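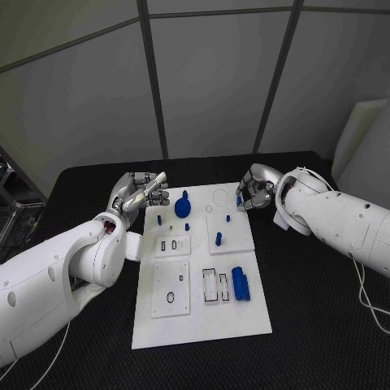

A **peg board**, also called an assembly board or task board, is a flat panel fitted with pegs, rings, plates and shaped openings, used to practice or measure the putting together of small parts. Boards of this kind are found in classrooms, therapy rooms, training shops and test benches. Their value as a measure of skill is widely assumed and less often shown.

## Layout

There is no standard layout. Most boards are rectangular and meant to lie flat, with the long side running away from the user. Pegs may be fixed or loose. Round parts such as rings, discs and gear shapes are usually lifted from above, and an outline on the surface may mark where a part goes. Makers like to call their arrangement "progressive," meaning that the easy parts come first, but few say how they decided which parts were easy. 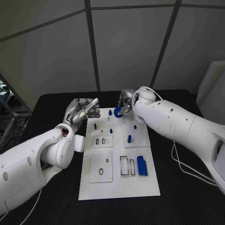 *White board with blue pegs standing upright; a dark blue ring is held near the top edge.*

Color is mostly a matter of contrast. Blue parts on a white panel are easy to pick out, and a black tabletop makes the edge of the panel plain. Claims that a certain color speeds up the work should be read with care, as the boards being compared often differ in peg size and spacing too.

## Commercial boards

The Jemasier board, sold mainly to trade schools, came with 34 loose parts and a printed time chart. The chart gave a "skilled" time for each part without saying who had been timed. A later edition dropped the word "skilled" and kept the times.

Allico sold a smaller set with 11 parts. Its sales booklet promised "job-ready hands" after 10 sessions, a claim the booklet did nothing to support.
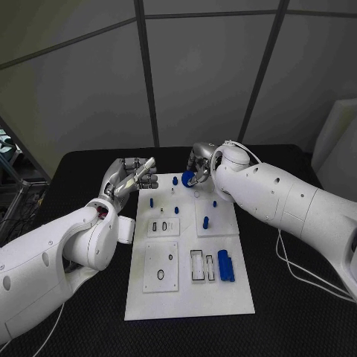
*3 min read*

## The Drudville trial

The most quoted figures come from a trial at the Drudville training shop, where 759 timed runs were recorded on one board. Times fell steadily over the trial, and this was reported as proof that the board builds general skill with the hands.

The trial had no comparison group. The same people used the same board with the parts in the same places, so the drop may show only that they had learned that board. Dropped parts were left out of the results, and a run with a ring set down crooked counted the same as a clean one. The Morgan review of the trial raised both points and called the main finding
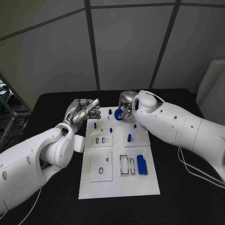
"a result about one board." It also noted that seating a ring and standing a narrow peg upright are different jobs, and that adding their times together hides whichever one is causing trouble. The review advised timing each part separately and moving the parts between runs. Later sales material quotes the 759 runs and leaves the review out.

## Scoring

Common methods are total time, parts placed within a set time, and number of drops. Scores from different boards cannot be compared directly, even where the makers use the same names for their levels.

## See also

- Shape sorter
- Form board
- Hand tool training

*Last edited December 30, 2018*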